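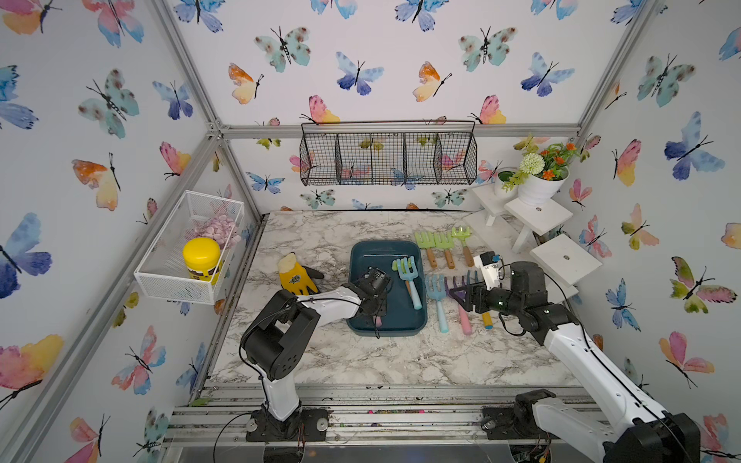

From: Blandine Jacquet
To: sirkell-users
Date: January 16, 2021
Subject: Re: [sirkell-users] Both arms waiting on each other at the tray

Javiera Sosa wrote:

> We moved our two-arm cell to the new Sirkell scheduler over the break and I have a problem I can't pin down. When both arms want something out of the same tray, one of them stops over it and the other stops just outside, and they stay like that until the watchdog fires. It is never the same arm. The logs show both of them holding a plan marked "valid".
>
> The old scheduler locked the whole tray, which was slow, but it never hung. Is there a setting for that, or do I have to go back? Also, does anyone get decent grasp poses on shiny plastic? Stergiou gives me handles that are rotated by a good bit from one call to the next and I would love to know if it's my tuning.
>
> Javiera

Hi Javiera, hi all,

I'm so glad you wrote, since I spent most of last week on exactly these two things and have been dying to tell somebody! We have the garden tool task running at Clirnthorpe: little rakes and cultivators, a tray, and rows laid out next to it on the table. It's a lovely task for this because everything is long and thin and each tool only has one end you really want to grab.

Your hang first. I replayed a bad run through the Skorkholm viewer and the cause is in the reservation code. Each arm reserves the swept volume of its next move, but it lets go of the previous volume only after the new one is granted. If arm A is parked over the tray and wants out through B's space, and B wants in through A's, both requests wait forever. The plans really are valid (the log isn't lying to you), they just never get to start. I have a small patch that gives every arm a retreat volume it always owns, straight up from where it stopped. If a request has been pending too long, the arm with the lower priority goes up into its retreat volume, drops everything else and asks again.

With the patch we had 138 pick cycles in a row without the watchdog. Before it I couldn't get through a morning. Planning with the extra volume takes 24 ms per request on our machine, and I can't see the difference in cycle time by eye. 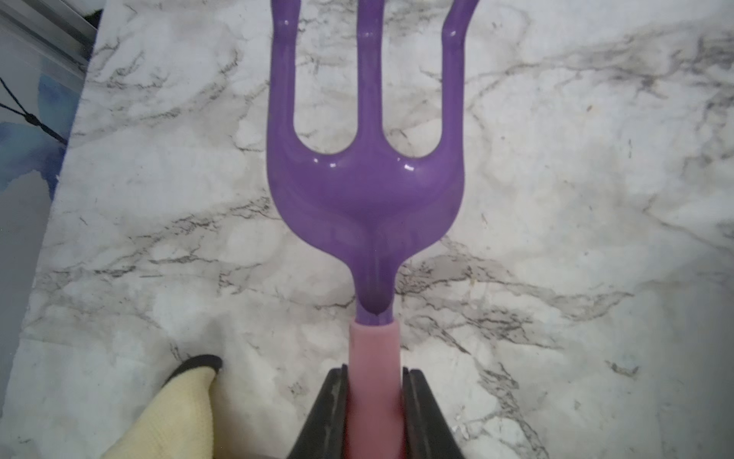 Stergiou estimates the tool's axis from the whole segmented outline, and for anything with a head on it that is asking a lot. The outline changes as soon as a tine is hidden or drops out of view, the fitted axis swings with it, and your grasp angle swings too. I now fit the axis on the handle alone and use the head only to decide which way the tool points. The purple fork is a good test for this. Its head is glossy and picks up little white highlights on the shoulders and along the prongs, while the pink handle is much duller, and the line where purple meets pink is clean and straight. So the color boundary gives you a place to cut the mask, and what remains is a nice plain cylinder. Once the fingers have closed I run the same fit again from the wrist view as a check. With the fork pointing straight away from the gripper the correction ought to be next to nothing, and if it's large I let go and retry.

One warning if your table is anything like ours: the dark veins in the marble pattern are long, thin and high contrast, and an edge-based fit adores them. I mask by color first and look for edges inside the mask only.

The classifier behind the handle/head split is a tiny one, trained on 3,026 labeled crops. I did the labels myself in the evenings, so there are surely some bad ones near the end of the set. Happy to share it all if you don't mind my folder names.
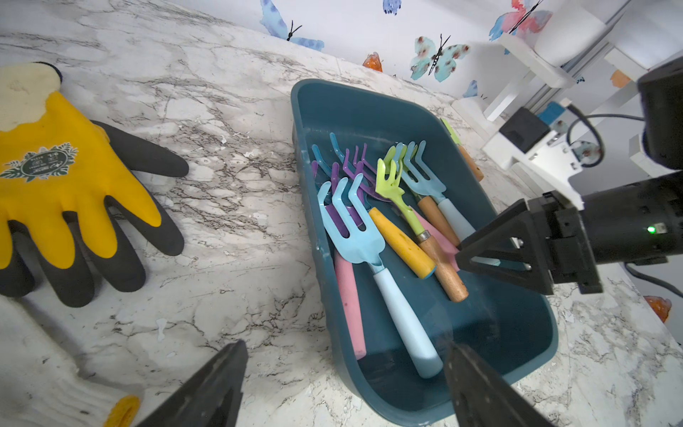
What it still gets wrong is piles. Two handles of the same color crossing each other come back as one bent handle, and the fit puts the grasp right at the crossing, the worst possible place. I tried splitting on curvature and it helped with clear X shapes and did nothing for shallow crossings. At the moment I throw out any mask whose fit residual is too high and let the arm take something else; usually the pile has shifted by the next look and the bad pair has come apart. It feels like cheating, but it keeps moving. If anybody has a depth-ordering trick that works on thin objects, please, please post it.

Here is the order I'd try things in, Javiera:

1. Turn off tray-level locking completely. If it's left on from your old config, it takes the lock before the reservation code runs and you'll get a different hang that looks the same. Ask me how long that cost me.

2. Apply the retreat patch and set the priorities by hand. We let the arm over the tray yield to the one holding a tool, so that whatever has been picked up gets put down first. Equal priorities are allowed by the parser but then neither arm backs off, and I still have to make that an error.

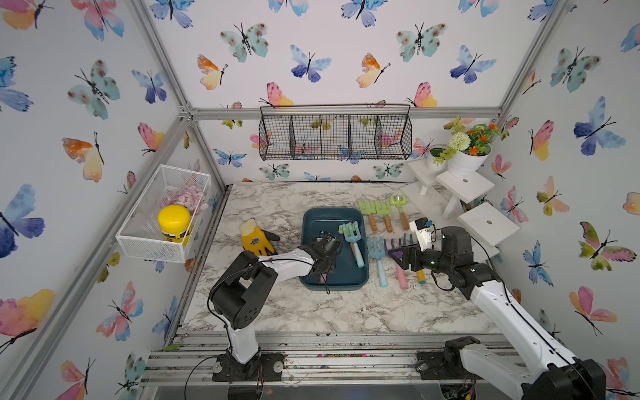
3. Switch the axis fit to handle-only and log the residual for every grasp before you set a threshold. Ours would be useless to you — it depends on camera height and on how fat your handles are.

4. Send me a Skorkholm recording of one of your hangs, from a few seconds before both arms stop. I'd like to replay it against the patch with your geometry, as our two bases are both on the front rail and yours may well be different.

The patch is against the current development branch. It should go onto the last release too, except for the config part, where you'll have to move one block by hand. I'd really like a second cell to run it before I ask for a merge, so if you have the time, go for it and tell me what breaks!

Blandine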